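Golton Children's Center – Playroom Safety Inspection
Inspected by: Darcy Leclerc
Date: August 6, 2025
Areas covered: Rooms 3 and 9, hallway, coat area

1. Exits and hallway
Exit doors open fully from inside. PASS
Hallway clear of strollers. FAIL
Comment: Two strollers were parked beside the fire extinguisher. Staff moved them during the visit. A marked parking space is to be provided by September.

2. Heating and windows
Radiator covers secure. PASS
Window openings limited. PASS
Comment: The limiter in Room 9 is stiff and should be oiled – it does hold.

3. Furniture
Shelving fixed to wall. FAIL
Comment: The Stilard unit in Room 3 has one loose bracket. Top shelf to stay empty until it is repaired.
Chairs free of splinters. PASS

4. Cleaning supplies
Locked cabinet in use. PASS
Product sheets on file. FAIL
Comment: The sheet for the floor cleaner is missing. Center to request a copy from the supplier.

5. Toys and small parts
Broken items removed. PASS
Small parts kept from children under three. PASS
Comment: Painted blocks are to be checked for chips at each monthly review.

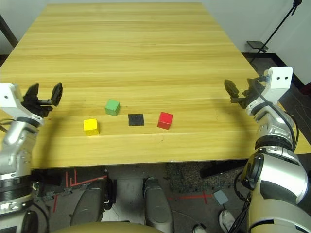 May a chipped block be repainted at the center?
Chipped blocks must be taken out of use and replaced, as household paint may not be safe for children who mouth their toys.

Follow-up visit required: Yes, items 1, 3 and 4 only.

Related items
Outdoor Play Area Checklist
Kimum Annex – Kitchen Inspection
Reporting a Damaged Toy
Fire Drill Record Form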